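Table flag

A table flag, also called a desk flag, is a small flag flown from a short pole and meant for indoor use. It is commonly set on desks, conference tables and restaurant counters.
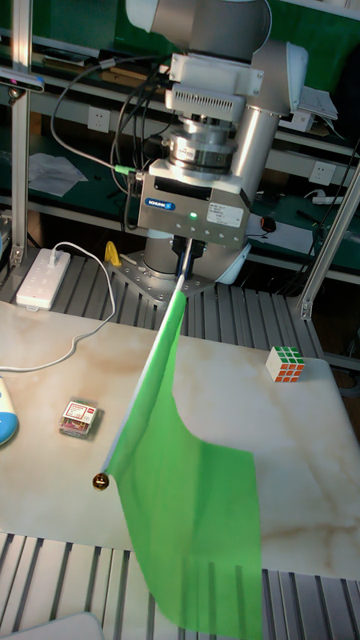 A green cloth flag on a thin pole, over a marble-patterned tabletop

Construction

The flag is usually printed or sewn from polyester, satin or cotton. One edge is folded into a sleeve that slides over the pole, or is tied to it with a cord. Poles are made of wood, plastic or metal and stand in a weighted base. Bases with several holes allow a number of flags to be shown together.

Use

At meetings between delegations, table flags mark the seating of each party. Flags of different states are by custom made to the same size and set at the same height. Plain coloured flags carry no national meaning and serve as markers, for instance to call for service or to show that a table is reserved.

In Cornberg, the town council has used table flags at its sittings for many years. A member wishing to speak raises the flag, and the chair calls members in the order in which flags went up. The town museum holds 689 table flags, most of them from the collection of Lina Karam. A catalogue by Rawiri Bright lists 18 of these as handmade.

See also

Bunting
Flag protocol
Pennant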